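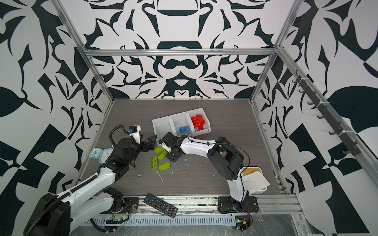

# Call for Participants: Open Day Visitor Sessions, Rivusora Laboratory, Tristcombe

The Rivusora Laboratory for Robotic Manipulation invites members of the public to take part in its open day this November. Participants will watch a two-arm robot workcell sort building bricks and small household objects, operate the arms themselves under supervision, and give their views on what they saw. No technical background is required.

## About the sessions

Each session lasts 2 hours and is held in the demonstration hall on the ground floor of the Berchtold Building. Morning sessions begin at 9:30 a.m. and afternoon sessions at 1:30 p.m. Participants attend one session only.

A session has 3 parts. The first is a demonstration by laboratory staff, in which the arms pick up bricks from the floor of the workcell and place them in a divided storage bin. The second is a hands-on period at the operator's desk. Each participant will guide both arms through a short sorting task, using a pair of hand controllers, while a member of staff remains at the stop button. The third is a group discussion, followed by a written questionnaire.

The laboratory wishes to learn how people with no experience of robots understand what a machine is about to do, and at what point they would choose to step in. Mistakes made at the controls are of as much interest to the research staff as successful attempts. Individual performance will not be scored or announced.

## Who may apply

Applicants must:

- be 18 years of age or older on the day of the visit;
- be able to follow spoken instructions in English;
- be able to use both hands to operate the controllers, with or without an aid;
- have had no paid work in robotics or factory automation.

Applicants who wear glasses or hearing aids are welcome. The operator's desk can be raised or lowered and is accessible by wheelchair. Persons with an implanted medical device are asked to note this on the application form so that the laboratory can contact them before places are assigned.

Current employees of Rivusora and Zarkholm, and members of their households, are not eligible. Zarkholm provides the controllers and funds the printed materials for the open day. It will not receive any information that identifies a participant.

## Recording and privacy

The workcell cameras record the movement of the arms and the objects on the work surface. Sound is recorded during the group discussion only. Questionnaires are stored under a participant number, and the list that links numbers to names is destroyed at the close of the study. Consent forms will be sent with the letter of confirmation and must be signed before the session begins. A participant may withdraw at any time, including after the session, without stating a reason.

## Compensation

Participants receive a gift card at the end of the session, whether or not they complete every part. Parking in the Berchtold lot is free of charge with the visitor pass enclosed in the letter of confirmation. Travel costs are not otherwise reimbursed.

## How to apply

Application forms are available at the front desk of the Berchtold Building and at the Tristcombe public library. Completed forms should be returned to Room 428 in person or by campus mail. Please mark the envelope "Open Day Sessions" and indicate whether a morning or an afternoon session is preferred.

Places are assigned in the order in which complete forms are received. Applicants who cannot be offered a place will be added to a waiting list and may attend the public demonstration, for which no form is needed.

Long hair must be tied back at the operator's desk, and loose scarves and bracelets removed. Lockers are provided beside the hall entrance.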